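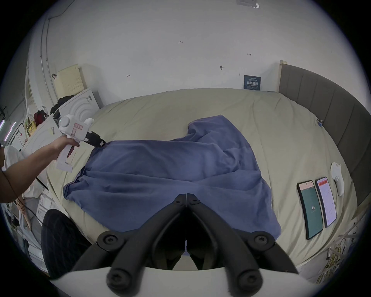 Would Ermelinda ever marry a man who raised goats? She'd marry this one, and by the end of January.

Home | Stories | Romance | Series

Renato Talavera came down the hill into Dorkton with 25 goats and the biggest grin she had ever seen -- oh, that grin! "You came back," she said, and her heart was off and running. "I walked almost 100 miles," he told her, "and I'd walk 1000 more." She laughed out loud and kissed him right there, goats and all.

We use cookies to remember your reading list. OK

Last updated: January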